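Ticket 581: Kitting cell, harness placement and tray fill
Site: Brindero, small parts
Project: Floltness
Opened: 2024-09-07
Priority: medium
Status: open, waiting on retest

Summary
Brindero wants to know if the two-arm cell can take over kitting for the small actuator sets. The chore is simple for a person. Take one solenoid, one round red board and one wire harness out of the yellow bins and lay them on the paper in the steel tray without overlap. An operator at the next bench does a set in 13 seconds and talks while doing it. The cell does the solenoid and the board well enough. The harness is where it falls down, and we were asked to log why before anyone decides on the November order.

Reported problem
Customer's words: "It puts two parts in and then fights with the wires." They also report that a harness end sometimes comes to rest on the tray rim, and their packing step does not allow that. Everything has to lie on the paper.

Setup as found
Two arms, one on each side of the table. Bins in pairs, left and right, tray in the center. Controller is running the Anghel task script, unmodified. Tray paper is the customer's normal liner. We did not change the lighting.

Step 1. Checked bin and tray positions against the layout sheet. All within tolerance. No change.

Step 2. Ran boards only, 58 picks. No drops. The round boards are flat and stiff and the gripper closes on them the same way each time. Closed this part of the complaint.

Step 3. Ran solenoids only. Picks were fine. The lead wire goes wherever it wants on release, and we saw it swing over the neighboring part on 7 runs. Lowered the release height in the script. Better, but the lead still needs a rule in the acceptance sheet, as nobody has written down how much room it may take up.

Step 4. Ran harnesses only. This is the real fault. The gripper takes hold of whatever strand it finds first, so the rest of the bundle hangs differently on every pick. The script assumes the harness is centered under the fingers when it opens. Two harnesses in one bin will also hook together. When that happens the arm lifts both and the script does not know it has done so.

Step 5. Swapped the fingertips for the narrow Buver pair. Grip on a single strand improved, grip on the full bundle got worse. Put the original tips back.

Step 6. Ran the full set, all three parts, with the lower release height from step 3. Pictures from the cell are attached. For comparison, a good set has all three parts apart from each other and every wire end inside the rim.

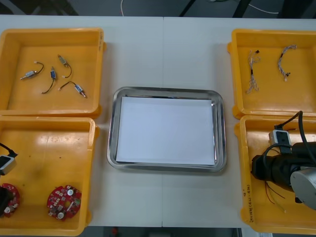
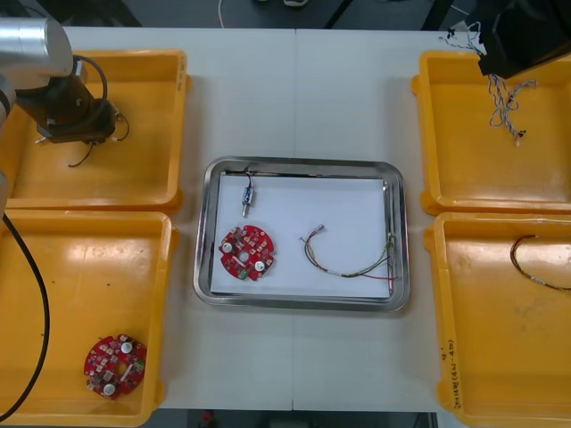
Tray contents and both arms, same table:

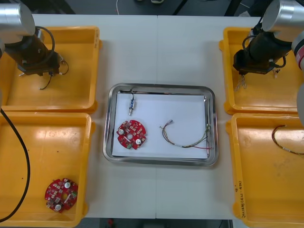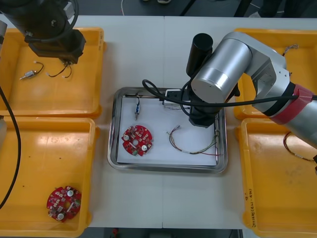

Findings
The arms and grippers are working to spec. Nothing is broken and nothing needs to be sent back. The task script treats a harness as a rigid part with a known center, and it isn't one. A person fixes this without thinking, by sliding the bundle over with the side of a finger after putting it down. The cell has no step for that.

Workaround for now
1. Load harnesses one at a time.
2. Let the cell place the solenoid and the board, then pause.
3. Operator checks the harness and pushes any end back off the rim.
4. Resume.

The customer should know that with the pause in place the cell saves very little labor. Someone still has to stand there. It does free that person's hands for part of the cycle, and on the board-only kits it can run alone today.

Requested changes
Add a nudge move after harness release, with the fingers closed, pushing toward the tray center. Add a check after lift for more than one harness in the gripper. If the check fails, lower, open, move aside and try again. Both go to whoever owns the Anghel script. We can test on the existing table, no new hardware.

Customer question, copied from the phone notes: is it ready to do this job by itself?
Reply sent: Boards, yes. Solenoids, yes once the lead wire rule is agreed. Harnesses, not yet. We would not order a second cell for harness work until the nudge move has been run on a full shift of real parts.

Open items
Acceptance sheet needs a line for the solenoid lead. With customer.
Nudge move and double-pick check. With script owner.
Retest of the full set after both are in. With us.
Bin labels are handwritten and the customer wants printed ones before the retest. Low priority, does not affect the fault.

Leave ticket open. Do not merge with the earlier Floltness tray ticket, that one was a liner problem.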